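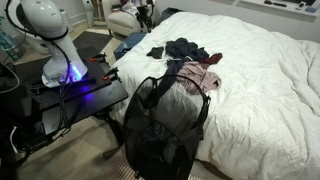

Home Archive House Stuff Food About

Laundry, again

Wednesday, late. Kid asleep, dishwasher going, so this will be fast.

I have given up on the chair. If you've read this blog for any length of time you know the chair. Things that were not dirty enough to wash and not clean enough to put away went on the chair, and then the chair was a hill, and then we'd buy another chair. Gone now. Took it to the swap shed in Purninville and somebody had it in their truck before I got my seat belt back on.

So now everything goes on the bed. That's the whole system. Empty it all out onto the duvet and you can't go to sleep until it's dealt with, either back in the drawer or in the hamper. Works about four nights out of five. On the fifth night I push it all to my husband's side.

The hamper is the black mesh pop-up kind. We had a wicker one for years, came from my aunt's place in Plelport, very pretty, snagged every sweater I own. The mesh one weighs nothing and you can sort of see what's in the bottom of it, so no more discovering a wet bathing suit in there after a week. It does lean. Put it up against the bed and it's fine. Don't fill it lopsided. And don't buy the ones with the wire at the top that twists into a figure eight for storage, because I have never once gotten one of those back in the bag and I have cried trying.

Sorting. I do darks and not-darks and that's it. My mother did five piles and ironed pillow cases. Navy, black and dark red all go in together, cold, and I have not had a disaster since the dish towels. Pale pink is where I get nervous. Pale pink is basicly white that wants to ruin your day. It waits for the light load, and the light load happens when it happens.

Socks. Black socks especially. We must own 53 of them and I'd guess that makes nine pairs. I tried the little clips, I tried the net bag, I tried buying all the same kind, which would have worked if the store hadn't changed the heel the next year. Now a single black sock gets two washes to find it's partner and after that it's a dust rag. Harsh but I sleep better.

The duvet. Several of you asked after the last post. Yes it's white, yes with a kid, yes I know. The cover comes off and gets bleached and that's exactly why I got white. I don't smooth it either. Made the bed properly every morning until I was thirty and then stopped, and the house is still standing. A rumpled white duvet looks like a hotel if you squint. A rumpled brown one looks like a bear died.

Detergent, quickly. Still using the Hoani powder, the unscented. A box says it's good for 300 loads and I'm sure it is if you use their tiny scoop, which I lost. I use a coffee measure. Half of one is plenty, more than that and the darks come out with chalky streaks on the seams and you have to run them again. Ask me how I know.

Other things, in no order

Turn navy stuff inside out. I forget every time and then complain about fading.

Check sleeves. Ours come off balled up with the cuff jammed halfway inside and they never get clean like that.

Stop saving things for the line if it's after September in Grirnwood. They will not dry. They will just be outside.

The laundromat on Mill Road has the big machine back in service, for anyone local with a comforter. Bring quarters, the card reader is still out. Go early, before the softball people.

I was going to do a part about folding fitted sheets but I don't fold fitted sheets. I roll them up and shut the closet door.

OK the dryer just buzzed. Next week is the hall closet, or possibly soup.

Print this post | E-mail this post

Older posts Newer posts

Contact | Copyright, all rights reserved | Back to top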